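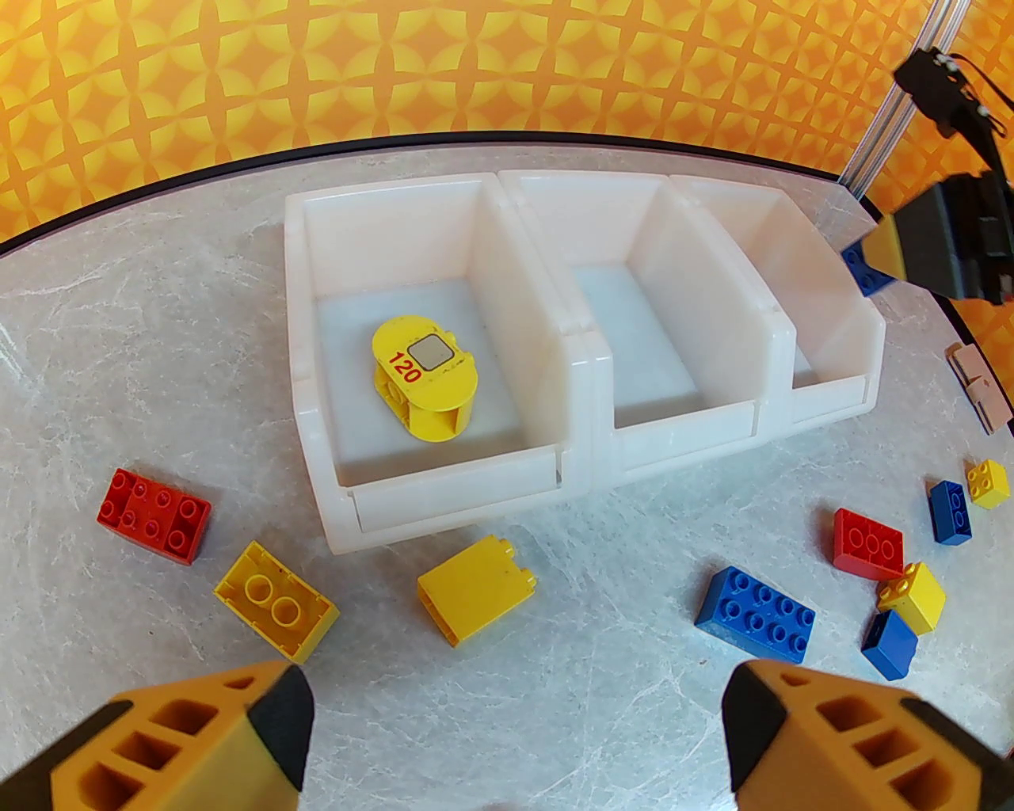
July, bench notes, glue trials cont.

Mixed batch 3 of the hide glue this morning, Murlow granules again. Soaked 2 hrs in cold water, then into the pot. Held at 148 on the dial, which reads high I think — need to check against the other thermometer before anyone trusts these numbers.

Batch 2 skinned over before lunch. Thinned it, still stringy. Tossed.

Test joints: maple to maple, rubbed, no clamps. Left on the shelf by the window overnight. Clonville offcuts only, the Tatlow stuff is too oily and I dont want to confuse things.

Pull test tomorrow. Last set let go at 900 on the gauge, clean break in the glue line, no wood torn. Not good enough for the chair rails. Want to see fibers.

Things to try
- longer soak, overnight in the fridge
- warm the parts first (heat gun, low)
- pinch of salt for more open time?? read it somewhere

Nkosi order still not here, so no fresh brushes. Using the old one, sheds hairs into evrything.

Pot is off, lid on. Please don't use it for wax again.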